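Project report: trying out the Pleseo pick-and-sort starter kit
Begoña Manzano, Sun 15 December

## What we wanted to find out

Our group picked this project because we wanted to work with a real arm instead of a simulation, and the department had just been lent a Pleseo kit by Trevgate, the supplier, for the term. You get an arm, a two-finger gripper, a small wrist camera and the Pleseo software, which lets you teach a task by guiding the arm through it by hand. The brochure says a beginner can have a sorting task going in an afternoon. I had never touched a robot before December, so I was a pretty good test of that!

The task we set was sorting push buttons of the kind you find on control panels. They have wide caps and awkward bodies, and they come in strong colours, so the camera has a fair chance. The arm picks up a red one and carries it across to a blue bin.
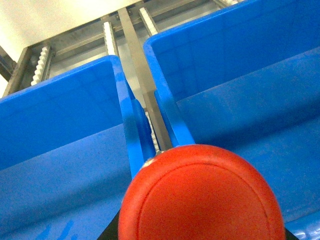 Teaching the arm took me longer than an afternoon, but mostly because I kept going back to try things. The hand guiding is lovely. You hold a switch down, the joints go slack, and you just lead the gripper where you want it (it feels a bit like dancing with a desk lamp). Every time you let go, the software saves a point, and you can drag the points about on the screen later.

## How we tested it

We ran 106 picks in all, over two lab sessions. A pick counted as good if the button ended up in the right bin without anyone stepping in. The first 31 were done with the settings straight out of the box, and the rest after we had changed the grip force and the height at which the fingers close. I wrote every miss down in a notebook with a short reason next to it.

Out of the box the arm tended to close too high on the cap, and the curved edge slid out of the fingers. Lowering the closing height helped straight away. We also tried the soft finger pads from Tyagi, sold separately, and I liked them a lot. They grip a smooth cap well, though they pick up dust and want wiping before each session.

By the end we had 90 good picks out of 106, and most of the misses came from that first batch. I was really pleased with that.

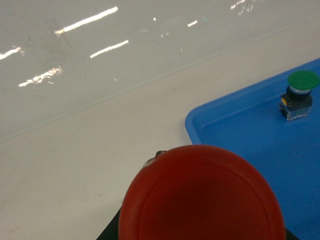
Does the kit need any programming?

Everything in our basic task was done with the hand guiding and the menus, and we only wrote code when we wanted the results saved to a spreadsheet.

## Things that got in our way

Shiny surfaces were the biggest nuisance. The camera software sometimes took a bright reflection for the edge of a part, and the arm would then hover for a moment and give up. Turning the exposure down in the camera menu cured most of it.

The manual is the weak spot. The chapter on calibration mentions a button that has moved to another menu in the current software, and I lost most of a morning to it. A student on the Fludness forum had posted the right steps, so if you borrow this kit, look there first.

## Would we use it again?

Very much so. I'd ask for the Tyagi pads from the start and do the calibration before anything else. Next term I'd like to have the arm sort by colour on its own, with red and green buttons mixed up together, and see how it copes when one is lying on its side.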